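Ciststead Neighbors, January meeting
Notes typed up by me (Osvaldo Araújo), so blame me for the spelling

We got going at 7:05 after I finally found the right key for the side door. Good turnout for such a cold night! I read out the notes from last time, there was one fix (the bus stop is on Kement Road, I had written Kement Lane) and we moved on.

1. Parking by the school

This took up most of the first half hour, as I think we all expected. The cars on Dauda Street are still stopping on the corner at pickup time, and two people said they had been blocked in their own driveways. I wrote to the town in the fall and got a polite letter back saying they would look at it. We agreed I'll write again, with dates this time, so please send me yours if it happens to you.

2. Spring plant swap

Everybody wants it back! Last year we had tomato starts coming out of our ears and hardly any herbs, so if you can spare a pot of thyme or mint, start it now. I said I'd ask at Cament Garden Supply about trays. We put aside $25 for labels and lemonade.

3. Painting the meeting room

We have $300 for this and the quote for paint and rollers came to $205, so we're fine even if we need another can. The talk about color went on a good while (I enjoyed it, some of you were looking at the clock). Half the room wanted cream and the other half wanted a warm brown, a soft one with no shine to it. 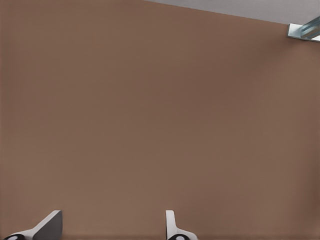

4. Book shelf in the lobby

It's full again. Please stop leaving encyclopedias, I say this with love. I'll box up the oldest ones and take them to the thrift store before our next get-together.

5. Anything else

A question about the streetlight on Kement Road, which has been flickering since before the holidays. I've reported it online and will call if it isn't fixed by next month. Somebody also left a very nice green scarf on the coat rack, and I have it at my house.

We wrapped up at 8:40. The color vote is first thing next time, and there will be coffee.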